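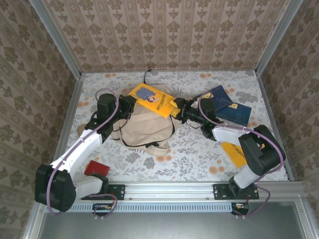 Pack a cloth book bag on a table, with the bag lying flat. Pull the straps clear first so they don't end up under the books. Thin black ones like these tangle easily. Set the biggest book in first, spine down, then thin booklets against it.

Stop at 2 hardbacks if you walk far.

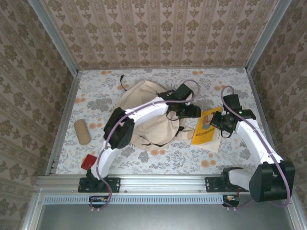 ## Washing the bag

Shake out crumbs, then wash cold and hang by the bottom seam. Iron creases on the wrong side while damp, and keep the iron off any trim. 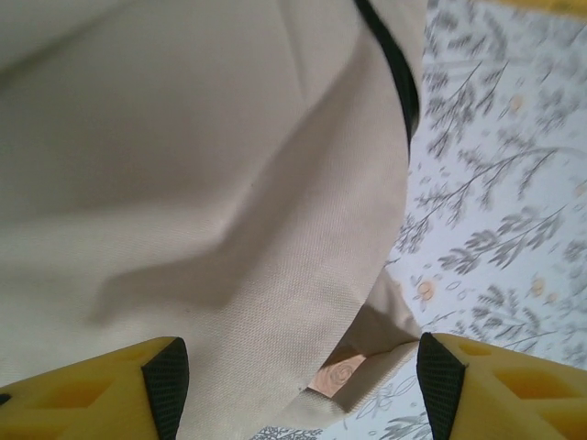

*Cream twill with black edging.*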